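Ornico packaging reuse project, Dristedport
Progress report to the Marar fund
26 Mar 2025

1. Work in this period

The store room now holds 361 used shoeboxes, collected from shops in the Cova arcade. All have been sorted by size and checked for crushed corners, split seams and damp. Almost 200 were passed as fit for a second use. The remainder are held for flat storage or pulping.

Sorting was done on the white table against the rear wall. Boxes are opened and set down with the long side towards the sorter, so that the floor and all inner faces can be checked without lifting the box again. Plain brown corrugated cartons are preferred to printed ones, as they take a label directly and need no cover sheet.
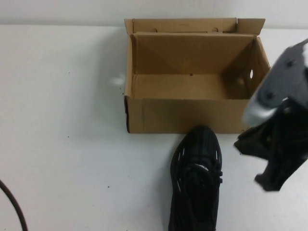 Ventilation holes and punched holes are recorded but do not count as damage. They rule a box out only for small loose items such as screws and beads. For folded cloth, paper files and shoes they make no difference. Flaps are left attached where sound. A box without a lid is graded B and goes to open shelving.

2. Variations from plan

The grading sheet was revised once. The first version had 4 grades, and sorters did not apply the middle two consistently. These have been merged. Boxes graded before the change were checked again, at a cost of two working days.

Table cleaning has been added to the end of each session. Cardboard dust and grit had been marking the undersides of paler boxes.

3. Spending

Spending is within the agreed budget. Labels and tape cost less than forecast. No transfer between headings is requested.

4. Next period

Grade A boxes will be delivered in April. Load tests on stacked grade B boxes will follow, with results given in the next report.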